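Magazine > Living > Old Houses

I spent most of August on my knees with a rag, and I'd do it again tomorrow! My aunt left me a table with 24 coats of who-knows-what on it (fine, I'm guessing, but it felt like that many), and I decided I was going to bring back the wood by hand.

I started by calling Sarita Gautam, who runs a little finishing shop called Vītola. She laughed at me for a good minute, then told me to put the sander away and buy a card scraper. Best $60 I ever spent, and that included the oil.

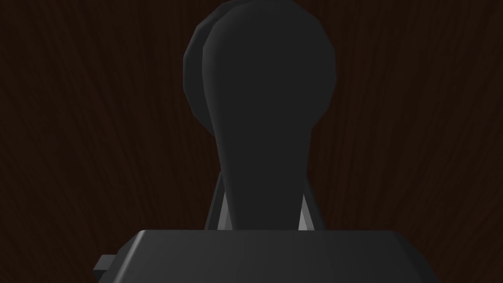
Dark wood with fine streaks running through the grain.

What got me hooked was the quiet. You pull the scraper, you get these tiny curls, you stop and look. Sarita likes thin coats of oil, wiped off well, with a full day between them. I got greedy on the second one and left it sticky, so I had to scrub a whole corner back with mineral spirits and start over. My husband ate dinner off the ironing board for a week and was pretty nice about it.

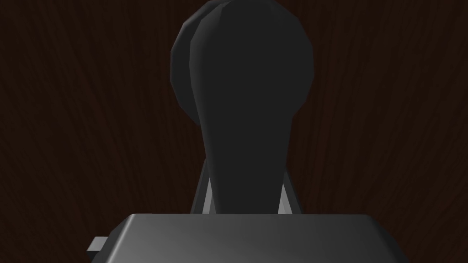
Deep chocolate brown, with the grain only just showing.

By the end I was eyeing the stairs, the doors, even the hall floor, which my neighbor Urmas says I should leave alone until spring.

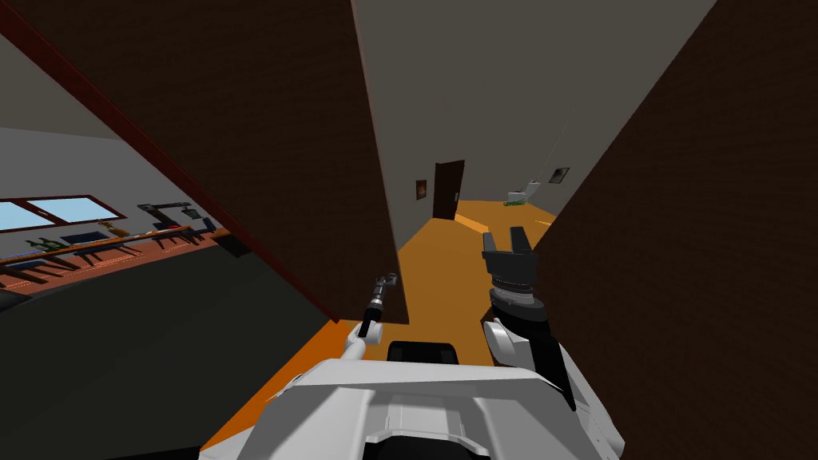
How long should I wait before putting hot dishes on a freshly oiled table?

Give it a month, and use a trivet even then.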